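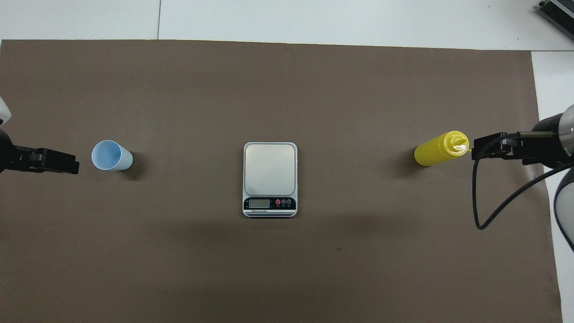 Do you have to know how to program to teach a robot a kitchen job?

Mostly you need patience and a decent pair of hands, says Kipchumba Tanui, who runs the teaching sessions at Birnska and still can't write much code himself. "I drive the arms, the computer writes down what I did, and somebody smarter trains on it," he told me over a very long coffee.

I'd gone to Trurnau to ask him how remote control works when the job is this fiddly. The current one is called Mostard (yes, they name their tasks) and it sounds like nothing: cup on the scale, pick up the squeeze bottle, tip it over the cup. I figured you'd show the robot a few times and go home. Kipchumba laughed at me for quite a while.

"We planned 2,000 runs," he said. "I'm on 303, and two of those I want to throw out because I got cute with the bottle."

What does getting cute mean? Well, you and I tilt a bottle without thinking — our fingers feel it start to slip. He has no feeling in the controls at all, so he's going by eye, and he tends to fuss. Every bit of fussing goes into the recording.

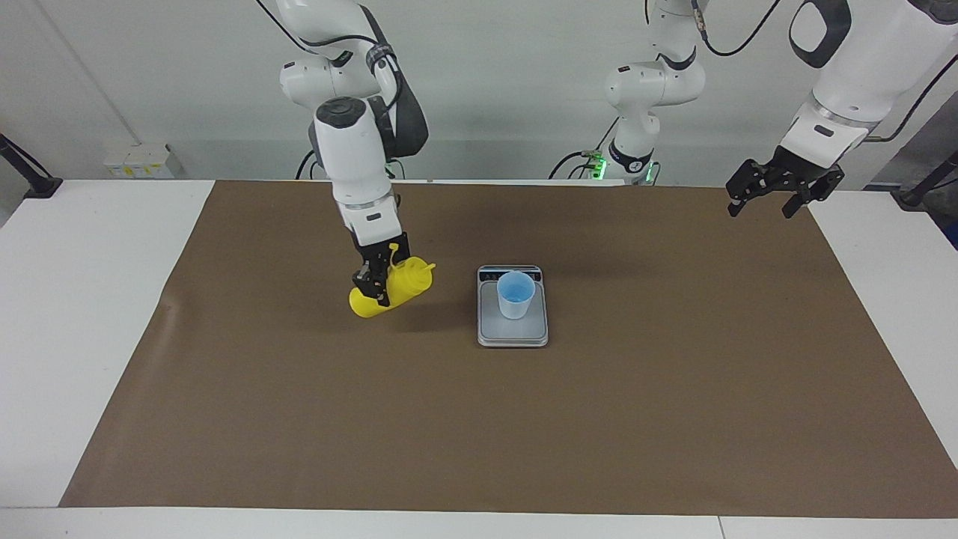
"If I wiggle, it learns to wiggle," he said. "So I try to be boring. Go in, close, lift, turn. And if I'm going to hesitate I'd rather let go and start that run over."

His colleague Kibet Nyamweya joined us halfway through my second coffee. She came from an older project, Lema, where they taught by hand: you grab the arm itself and walk it through the motion. I asked which she liked better, and she didn't even pause.

"By hand, for one arm. You feel the weight of everything! But with two arms you run out of you," she said. "And you end up standing right where you need to look."

They argued a bit about cups on their sides. Kibet wants more runs that start that way, and Kipchumba says those are the ones that make his shoulders ache. She won, I think. He was back at the controls before I'd found my coat, muttering about run 304.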